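Theater Talk > Community Theater > Putting together a musical medley for our August revue

cultine_kate
Hi all! So our little group is doing a revue in August instead of a full show, and I somehow ended up in charge of the closing medley. I've got 11 people, a piano, and a hall that seats almost 200. My plan was bits of nine different musicals, all stitched together, ending on a big group number (I've wanted to do this since I was in the chorus in junior high and got to hold a paper lantern for one entire song!). My sister thinks nine is too many. Is she right? 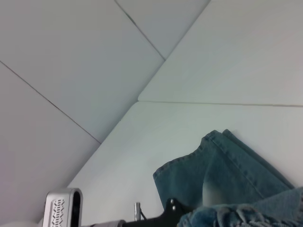 Also, we can't afford real costumes, so everyone is wearing their own clothes with one hat or scarf per song. I would love to hear from anybody who has put one of these together, even if it went badly.

Zolance
Your sister is right, sorry! We did seven once and the audience spent the whole time whispering "which one is that?" to each other. Pick four, and let people hear a full chorus of each.

bandara_alto
I'm going to disagree with Zolance, in a friendly way. Fast medleys are a hoot if the pianist is good. Ours had 161 measures and 10 songs, and my aunt still hums it when she does the dishes. What matters is the joins. Stay in one key as long as you can, and let the piano play two bars before anybody sings.

Zolance
Two bars, yes, I'm with you there. I still say 10 songs is a trailer for a show I'd like to see.

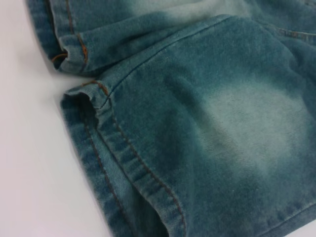 Re: Putting together a musical medley (page 2)

Na-rae Yeon
Hello from the piano bench! Please give your pianist the music early, and tape the pages in order. I once got a medley an hour before curtain, in a folder, with page 6 missing, and I made up something in G and smiled a lot. Also check on your performance rights before you print the programs. Ours came to $600 and we had budgeted a lot less.

cultine_kate
Oh my goodness, I hadn't even thought about the rights. Writing to them tonight. I've cut it down to six songs, so you can all be a little bit unhappy with me.

Brilulus
Six is fine. Which one are you closing with?

cultine_kate
Still arguing with my sister about it. I'll post when one of us gives in!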